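The Moncrieff Stairs Walk, Now With an App

Flerkton has a new self-guided walking tour, and the people behind it would like you to know it is unlike any other. You download Girkix to your phone, you stand at the foot of the Moncrieff Stairs, and a voice in your ear tells you what used to be where. It costs nine dollars. The old leaflet was free, and you could pick one up from the rack by the library door until December, when the rack went away.

I did the walk twice, once with the app and once without, and I have some doubts.

The route starts well enough. The Stairs are steep, 270 steps by the app's reckoning, and the recording lets you rest on the second landing while it explains the streetcar line that once ended there. I didn't know about the streetcar. I liked hearing about it. Then the voice moved on to the "lost creek of Carkach," and I started to wonder who had checked the script.

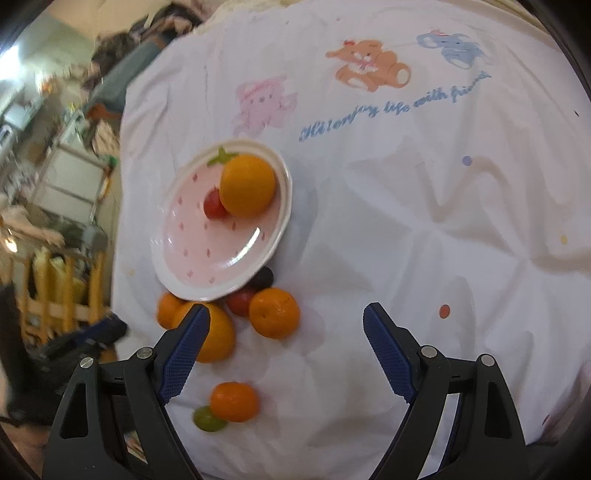 Carkach Creek isn't lost. It runs in a pipe under the parking lot behind the hardware store, and after a hard rain you can hear it through the grate. Anybody who has lived on the hill for more than one winter could point you to the spot. The app walks you right past that grate and has you look up at a cornice.

I asked Baltazar Villalobos about this. He wrote the narration, and he was polite about my questions. The creek is described as lost, he told me, because it doesn't appear on current street maps. "People respond to the word," he said. I'm sure they do. I would have responded to the grate.

What the company promises

According to the flyer, Girkix offers "500 untold stories" across the neighborhood. I asked how many were on the Moncrieff route and was told fourteen. The rest are "in development," and nobody would give me a month. Two of the fourteen are about the same bakery.

The flyer also says the tour is for locals, "not sightseers." Every tour says that now. But the directions tell you which way to face to find the bay, and there is a stop where the voice explains fog. If you live here you have met the fog.

Then there is the time. The listing says ninety minutes. It took me a little over two hours, and I skipped the bench where you are supposed to sit and "reflect on change." Part of the trouble is that the recording won't start until the phone agrees you have arrived. At the corner by the old pump house I stood for six minutes in front of the right door while mine insisted I was across the street.

The walk without it

On the second trip I left the phone in my pocket and went with Evaristo Valdovinos, who has lived near the top landing since his kids were small. He charges nothing and doesn't have a script. He showed me the date scratched into the curb at the turn, a wall built from streetcar paving, and the yard where the goats were kept. I can't swear to the goats. He couldn't either, and he told me so, and that is more than I got from the recording.

He also took me down the alley on the north side, which the app leaves out. I asked Villalobos why, and he said the signal was poor back there. So a piece of the neighborhood gets dropped from its own history over two bars of reception.
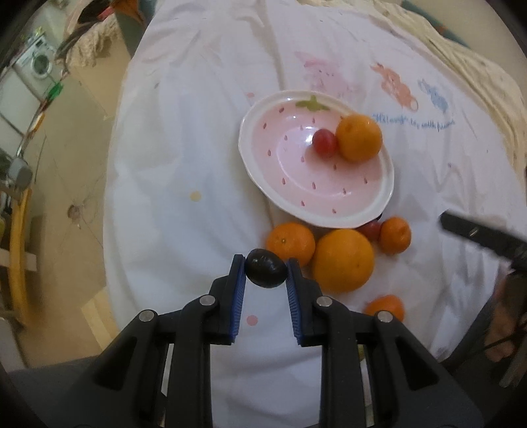

Should you go?

Go on the walk, yes. It's a good hill, and most of us hurry down it with our heads somewhere else. Whether you need to pay nine dollars for it is another question. The streetcar part is worth hearing, and the climb is easier with a voice telling you to stop. If you are new here, or your knees want an excuse, you could do worse.

The old leaflet lists eleven stops, including the grate and the alley. The library still has a copy at the reference desk and will let you photocopy it for fifteen cents a side. It has two sides.

If you do buy the app, start in the morning, before 10 a.m., while there's shade on the upper flight. Bring water. The fountain on the second landing is mentioned fondly at stop four, and it has been shut off since last summer.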